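Every gripper maker now sells the handheld version too: hold one in each hand, do the chore yourself, and let the arm learn from the recording. Wirnolon asks 2857 dollars for a pair. Brirano asks less and says its jaws do the same work. I have read both brochures and I'm not sold on either.

My complaint is with the objects. A clear plastic organizer on a white table is a fair thing to try, hard for a camera and awkward at the thin walls. Most published comparisons use foam blocks – and then report 100 percent.

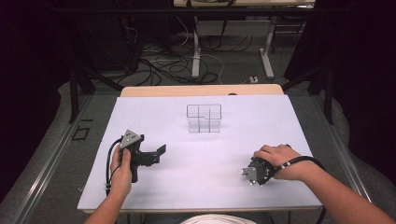

Zuzanna Kaczmarczyk wrote to me that blocks are at least the same blocks in every lab, and that my clear boxes would make the numbers impossible to compare. Fair enough. I would still take 58 percent on something from a real drawer over a perfect score on foam. And I'd like to see the cables in the price comparison, along with the hours spent untangling them.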